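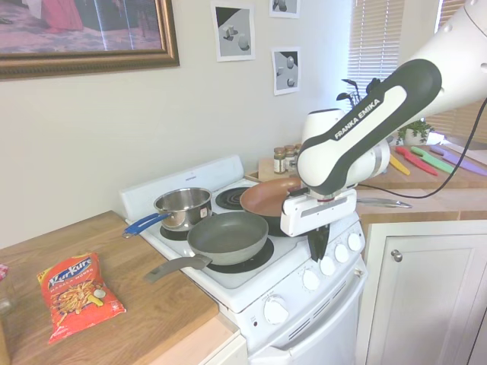

Figure 1. The compact electric stove with three pieces of cookware on it.

Small Stove, Big Dinner: Cooking on a Compact Electric Range
Project report by Folasade Onuoha and Sum-yee Chu

Why we picked this

We both grew up with gas, so when we moved into the Tilcombe residence and met our first coil stove, dinner got slow and a bit chaotic. That turned into our project question: if you have a small cooktop and three pieces of cookware, where should each one go so that everybody can still reach the food, the handles and the knobs? It sounds like a tiny question, but we ended up completely hooked on it!

The stove and the pans

The stove is white enamel with black coil burners, and the knobs are on the front (a favourite feature of ours, because you never have to lean over a hot coil to turn something down). We worked with a stainless steel saucepan, a gray-green non-stick frying pan and a bigger frying pan with a copper-coloured inside. The gray-green pan was lovely for eggs. The copper-coloured one took up a surprising amount of room, and we kept arguing over which corner it deserved.

Handles were the real discovery. We had been thinking of a pan as a circle, when on a small cooktop it's a circle with a long stick attached. With the gray-green pan at the front left, its handle pokes out past the front of the stove, right at hip height for Sum-yee, who bumped it 19 times in our trial dinners. We kept a tally on the fridge and it became a bit of a sport.

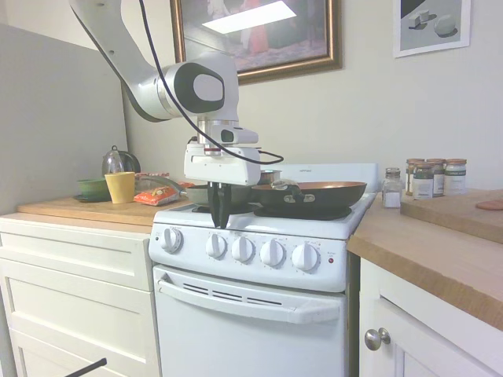 After that we put the large frying pan on the right rear burner with its handle toward the left, and kept the front left for a pot. A rounded pot suits that spot really well. You can stir it and look into it without stretching, and the back is free for whatever needs less attention. The catch is that a pan handle running across the back competes with anything small you want to tuck in there. Folasade solved this by turning the handle a few degrees before setting down the small pot, and we both do it now without thinking.

The counter matters too. With the wooden cutting board to the left of the stove, chopped onions travel a very short distance, and we dropped far fewer of them on the floor.

Trial dinners

We cooked the same meal (rice, lentils and fried greens) with 3 different layouts and timed each one. The best layout got everything on the table in 90 minutes, including washing the rice and one phone call from Folasade's mum. Our first try was much longer and the greens were grey. We'd like to repeat the timing in January with a second pair of cooks, who haven't had all our practice.

Still to do

Mr. Mudaliar asked whether the layout would change for a left-handed cook. Great question, and we haven't tested it. We also want to try a lid on the saucepan and borrow a shorter-handled pan from the Tetel kitchen down the hall.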